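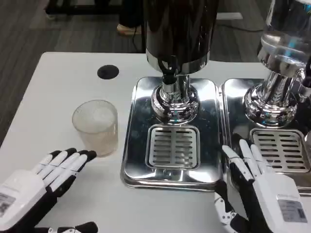
STUDENT PROJECTS / ROBOTICS LAB

Project report: Choosing the moment to close the hand. A small study on picking up a clear cup in front of a drink dispenser

Project name: Mulau
Term: Autumn, report handed in after the September test period

1. Background

Our course asks every project group to take one problem from the lab and study it on its own. The lab has been working with a two-handed robot that serves drinks. The full task has several steps: take the cup, bring it under the spout, open the spout, close it, and give the cup to the guest. Earlier groups wrote about the whole task. I wanted to study a much smaller part, namely the first grasp.

The first grasp fails more often than the other steps. The cup is clear and ribbed, and the depth values on its wall are not good. On a white table it becomes worse, because the cup and the table have nearly the same brightness in the camera picture. The dispensers do not help either. Their bases and drip trays are polished metal and they mirror whatever is close to them, also the robot's own fingers. In our first recordings the detector sometimes found a second cup inside the reflection.

The question of this report is: does the robot grasp better if it stops with open fingers just before the cup, looks one more time, and only then closes the hand? I call this the pause method. The usual method, where the hand moves and closes in one motion, I call the direct method.

2. Setup

The work place is a white table with two dispensers standing side by side, each on its own steel tray with a slotted grate. One has a dark tank and the other has a clear tank. The cup starts to the left of the dispensers, so it is the left hand that must take it. The right hand waits low in front of the tray on the right side. We kept it there in all trials so that it would not throw a new shadow each time.

The camera is at the head of the robot and looks down at the table. There is no camera in the hands. This is important for the method, as the fingers themselves can hide the lower part of the cup when they come near. For this reason the hand approaches flat and low, with the four fingers a little spread, and the base of the cup stays in view until the end.

The control software is the one used in the lab, called Fjeld. I did not change the arm control. I wrote only the part which decides when to stop and when to close, and a small logging tool. The logging tool is named Wivwood, after the folder where it first lived, and the name stayed.

3. Method

In the direct method, the cup position is estimated once, when the hand is still far away. The arm then goes to the grasp pose and the fingers close.

In the pause method, the first estimate is used only to bring the hand close. The hand stops 2 cm before the cup. The arm must be still before the next image is taken, and I wait until the joint speeds are under a limit. Then the program takes 3 images and computes the position of the cup base from each of them. If the three results agree, the middle one is used and the hand closes. If they do not agree, the hand goes back and the trial begins again from the first estimate. A second disagreement is counted as a failure.

I use the base of the cup and not the rim. The rim looked like the better choice at first, but it is thin and it disappears in front of the metal. The base touches the table, and its height is therefore known. Only two numbers have to be found, which makes the calculation simple.

One difficulty was the round black cable hole in the table, a little behind the cup. It is the strongest dark shape in that area and it can be seen partly through the cup wall in some starting positions. My first version of the base finder liked the hole very much and placed the cup there. I solved it by storing the position of the hole as a fixed mark and removing it from the search. Later I understood that the same mark is also useful for checking the camera. If the hole is not where it should be, the camera has moved and the calibration must be done again.

4. Trials

I made 20 trials with each method. The starting positions of the cup were drawn on a paper plan before the tests, and both methods used the same list. The cup was empty at the start of each trial. A trial was a success when the cup was lifted, held, and put down again standing. If the cup was pushed over or slid away, it was a failure, also when the robot would perhaps have caught it later.

The light was the normal ceiling light. I did the trials in the afternoon, with the blinds half closed, and people were allowed to stand or walk behind the table as they do during normal work in the lab.

5. Results

The pause method succeeded in 19 of its 20 trials. The one failure came from a disagreement that repeated itself, so the hand never closed and the cup was not touched. I consider this a mild kind of failure.

The direct method was clearly weaker. Its typical error was that one finger reached the cup earlier than the others and pushed it to the side before the grasp was ready. This happened mostly when the cup stood near the tray of the first dispenser, where the reflections are strong.

The price of the pause method is time. The stop is easy to notice when one watches the robot, and a guest who waits for a drink may find it slow. Most of this time is used for waiting until the arm is still, and only a small part for the images.

6. Discussion

I think the improvement comes mainly from the shorter distance. A small error in the first estimate does no harm when the position is measured again close to the cup. I cannot prove this fully with my data, because the pause method also uses more images than the direct one. A fair test would need a third method, which takes several images from far away and then moves without stopping. I planned this test but the lab time was over.

The study has other limits too. Only one cup type was used, and only the left hand was used for grasping. The hole in the table is a property of this table, and on another one the stored mark must be changed by hand. The limit for agreement between the three images was chosen by trying, and it was not changed during the trials.

7. Next steps

The group that follows will connect my part with the pouring step from the Banance project, where the cup has to be placed on the grate under the spout. The same idea could be used there — stop short of the goal, look again, then finish the motion. The grate has regular slots, and they may be a good help for finding the position, but the polished edge around it will need some care.

The log files and the list of starting positions are in the course folder under Mulau. The base finder needs the calibration file of the head camera, which is not included and must be copied from the lab computer.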